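Kitine Community Help – Automation Cells – Setup and Maintenance

Gripper closes off center on soft items after fingertip replacement

Asked in April. Status: answered. Replies: 2

Question

Our department operates a single-arm tabletop cell that handles toy groceries and kitchenware. The arm is fitted with a two-finger Stelmakh gripper and a small camera at the wrist. The cell is used for repeated pick and place work, and the principal item is a ketchup bottle lying in an oval green strainer tray.

Both fingertips were recently replaced as part of scheduled service. Following the replacement, the left finger makes contact before the right one and the bottle is pushed sideways before it is gripped. With rigid items the fault results in a position error. With fabric items the grip closes on a fold, and the item rotates when it is lifted. The service counter stood at 341 hours when the fingertips were changed. No collision had been logged before that point.

The wrist view with the fingers open on either side of the bottle is given below for reference.
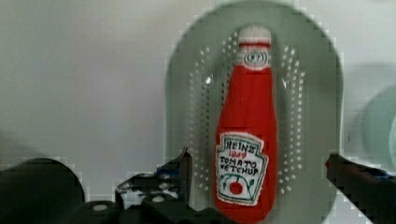 Should the fingertips be aligned with the gripper powered or unpowered?

The fingertips should be aligned with the gripper unpowered and the arm held in its service pose. Power is restored only for the closing test that follows.

We had already followed that procedure, as it is stated in the Plimen service sheet supplied with the cell. The fingertip screws were tightened to the value in the sheet, and the closing test without a part was satisfactory. The offset appears only when an item is present. We would be grateful for advice on whether the fingertips, the tool center point or the camera calibration should be examined first, and whether the cell must be taken out of use in the meantime.

Answer 1 (accepted)

The symptoms described are consistent with a tool center point that no longer matches the installed fingertips. Replacement tips of the later pattern are 2 mm longer than the original set. If the stored value was not updated, any approach with the wrist tilted will place the grip to one side of the target. A closing test without a part does not reveal this error.

The following order of work is recommended.

1. Confirm the pattern of the fingertips from the mark on the inner face. Both tips must be of the same pattern.

2. Clean the mounting faces of the finger brackets with a dry lint-free cloth. Residue from old thread locking compound is sufficient to tilt a tip.

3. Refit the tips and tighten the screws alternately, a little at a time.

4. Enter the new tool length and repeat the four-point tool routine. The Tollness controller keeps the previous value until the new one is saved under the active tool number – this step is frequently overlooked.

5. Repeat the wrist camera calibration. It must follow the tool routine and must not precede it.

Cable routing should be inspected at the same time. On this type of cell the wrist cables are often disturbed during fingertip service, and a cable under tension can pull the wrist slightly as it turns. In your installation the black cables loop up from the wrist area and one hangs down toward the near edge of the table, so it is advisable to turn the last joint slowly through its full working range and confirm that no loop tightens or catches on the tableware. Where a loop does tighten, release the nearest clip and allow more length before the calibration is repeated.

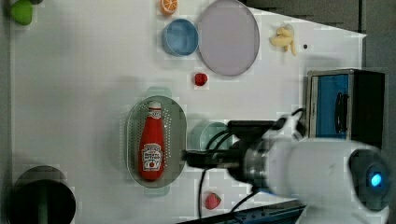
The cell may remain in use with rigid items at reduced speed while parts are awaited. Soft items should be withdrawn until the tool routine has been completed.

Answer 2

We experienced the same difficulty. In our case the stored tool length was correct and the grip force was too high for the bottle. Lowering the force setting from 28 to 25 resolved it. Try that first, it takes a minute.

It is also worth testing the grip with the bottle held on its side over the open table, away from the tray. The tray walls can hide an offset.
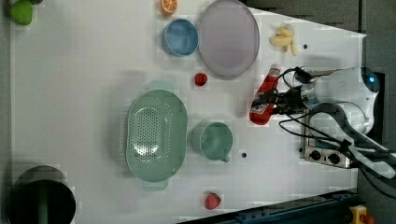 Ketchup bottle held in the gripper, seen from above.

Comment from the original poster

The fingertips were confirmed to be of the later pattern and the stored length had not been changed. After steps 3 to 5 were carried out, both fingers make contact together. The force setting was left as it was. One cable clip was moved toward the elbow.

Comment on Answer 2

Please note that the force value is displayed in percent on older Tollness software and in newtons on the current release. The figures in this answer should not be copied without checking which unit is in use.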